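Zonik two-arm bench kit

October 2019
By the Handedby equipment desk

The Zonik is a two-arm bench kit for small handling work: picking up, passing across, sorting and putting away. It is put together by Handedby and sold with the Han control software already loaded. The kit suits labs, colleges and small workshops that want two arms working over one table and don't want to build the whole thing from parts.

Sorting markers between a clear plastic cup and a blue tray, on a brown-covered table:
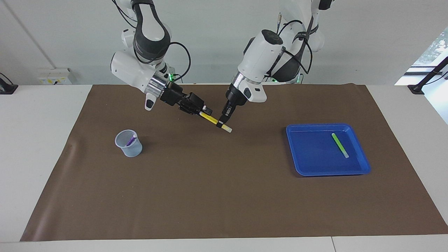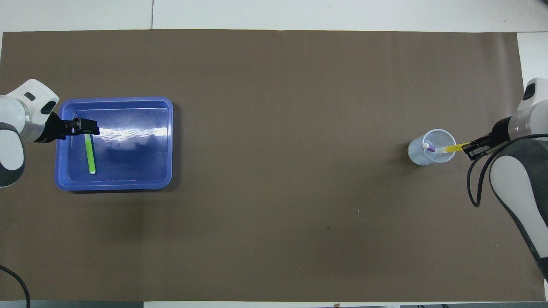
What you get

The standard kit has 2 arms, 2 parallel grippers, the table clamps, a controller box, a power supply for each arm and all cables. The grippers come fitted. Spare fingertips are packed in a separate bag with the hex keys, so check the bag before you throw out the packing foam.

The table is not included. Any flat, rigid bench will do as long as the edge will take a clamp and the top does not flex when you lean on it. We have had customers use folding tables and then write to us about poor repeatability. A plain matte cover over the work area is worth the small cost. It cuts glare for the cameras and stops light objects from sliding.

Cameras are sold separately. Han will work with most USB colour cameras, and the setup notes list the ones we have tested. Most buyers order a fixed camera for the overall view and add others once they know what the job needs.

Setting up

Allow an afternoon for the first setup. Clamp both arms before plugging anything in, then run the cables so that each one has enough slack for the full reach of the arm. A cable that is too tight will pull on the wrist and the controller will report it as a load error. Too much slack is also a problem, as the loop can catch on a tall object.

Once the arms are powered, Han takes you through homing and then the shared workspace check. This moves both grippers slowly through the area where their reach overlaps. Keep your hands off the table while it runs. If you move either clamp later, even by a little, run the check again.

The software

Han can be run by hand guiding, by a pair of leader handles or from your own program. Hand guiding is the easiest way to begin and is good enough for simple moves. The leader handles are an optional extra and are the better choice for anything where both arms are on the same object, such as a handover.

Recorded runs are saved with the joint positions, gripper opening and camera pictures on the same clock. They can be played back, trimmed and exported. The export format is plain and is described in the manual. There is no yearly fee for the software, and updates are free for 2 years from delivery.

Grippers

The stock gripper is a two-finger parallel type with slim black fingers. It is at its best on pens, markers, small tubes, light boxes and similar items. Round barrels can roll in the grip if they are picked up too near one end - lower the closing speed before you raise the force. For soft or very thin goods we suggest the padded fingertips, sold in packs of 10.

The fingers are a wear part. Look them over monthly if the kit is used every day and replace them as a pair.

Known limits

The Zonik is not meant for heavy parts, food contact or outdoor use. It is not sealed against dust or water. The arms will stop on contact, but they are not a replacement for a proper risk assessment, and we ask schools and colleges to keep one on file before students use the kit.

Clear plastic is hard for some depth cameras to pick up. If your job involves clear cups or trays, try a plain colour camera first, or mark the rim with a strip of coloured tape.

Earlier kits had a stiff release lever on the table clamp. The part was changed in February and kits shipped after that have the new one. If yours has the old lever, send us the serial number and we will post a replacement set at no charge.

Ordering and delivery

Kits are built to order at our Dristiditz workshop and shipped in two cartons. Please tell us your plug type and the thickness of your bench top when you order, as the clamps come in two sizes. Extra grippers, leader handles and fingertip packs can be added to the same shipment or ordered later on their own.

Returns are accepted on unused kits in their original packing. Used kits can be sent in for service, and we will quote before doing any work. Colleges and training centres can ask for a loan kit, but there is usually a waiting list at the start of term.

Contact Handedby | Spares and service | Copyright Handedby, all rights reserved | Back to top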